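Hand-held gripper comparison, part 2: pads, plates and a lot of cup

In February I wrote up the first round on the two-finger hand-helds, the stock pads against a plain rubber block. This round keeps the hardware and changes the fingers. The left unit stays on the Kirton pads from last time. The right unit gets the Restum pads, which are the same outline with a softer face. Both bodies run the Skalel controller board on firmware 2, tethered, with the trigger curve left at the default.

The task is the usual one: cup to mesh basket. I keep coming back to it as a test because it punishes two different faults. Too much closing force and the wall of the cup folds in. Too little wrist clearance and the outside of the finger catches the basket rim on the way over.
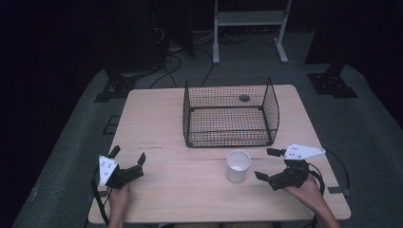
Villanueva users on the forum disagree with me on this one. Restum_refugee wrote under the last post that a cup tells you very little about a pad, and that a pad comparison ought to use something with a bit of mass and a slippery finish, such as a full soap bottle. Fair point on mass. I have a heavier set planned, but light objects are where I see operators struggle with the trigger, so the light objects go first.

Some notes on setup. The tracking plates are rigid and bolted to the bodies, so swapping pads doesn't touch the plate calibration. It does move the fingertip offset. The Restum pads are 2 mm thicker in the face, and if you leave the old offset in the config the replayed grasp closes early by that amount. I re-measured with a feeler gauge and entered the new value by hand. The Skalel utility has a wizard for this and I don't trust it – it rounds to the nearest millimetre and doesn't say so.

Approach angle mattered more than I expected. Coming in low from the side with the fingers nearly level gave the most repeatable closures. Coming in steep put the tips too far down the taper and the cup tended to ride up as the jaws closed.

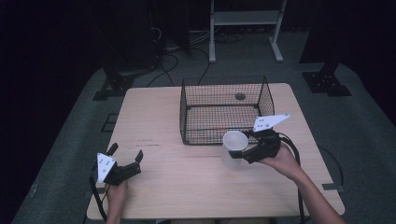
Right unit closed on the cup, left unit open.

I ran 24 lifts per pad, swapping hands halfway so that my better wrist didn't flatter one set. The Kirton pads dropped none but marked the cup wall more often. The Restum pads slipped twice, both times on a grasp close to the rim where the wall has very little support. Neither result is surprising. What I was after was the behaviour in between, and there the softer face is plainly easier to use. You can stop squeezing a little late and get away with it.

The fingertip view is where I review closures, frame by frame. The wall of the cup changes shape before anything shows up in the motor current, so for light objects the video is the better signal.
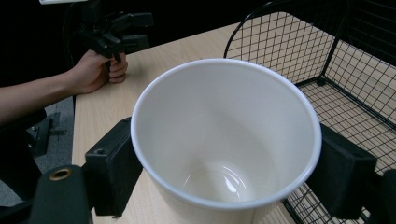
Current is still useful for spotting a stalled jaw. On the Skalel board a hard stop reads 900 mA at the default limit and stays there until you release the trigger, and the motor housing gets warm if you hold it for long. I dropped the limit to 30 per cent for the second half of the runs and lost nothing in grip on the cup. For heavier objects it will need to go back up.

Cable management remains the weak part of both units. The tether exits at the side of the body, and on a wide sweep it drags on the edge of the table. I've tried a strain relief clip and a longer lead. The longer lead was worse. A rear exit would fix most of it, and Villanueva already does this on their body, although their trigger has a dead zone I can't tune out.
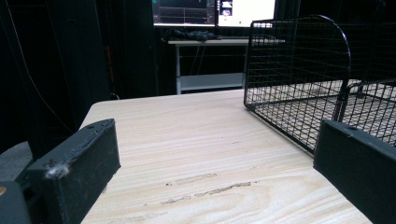
Do the Restum pads fit the older Kirton fingers without an adapter?

They fit straight on, same screw and same spacing, but you'll want a slightly longer screw to allow for the thicker backing.

Next up is the heavier set, soap bottle included, with the limit restored and the same two pads. I'll put the offset values in the config file alongside the run logs once I've checked them a second time.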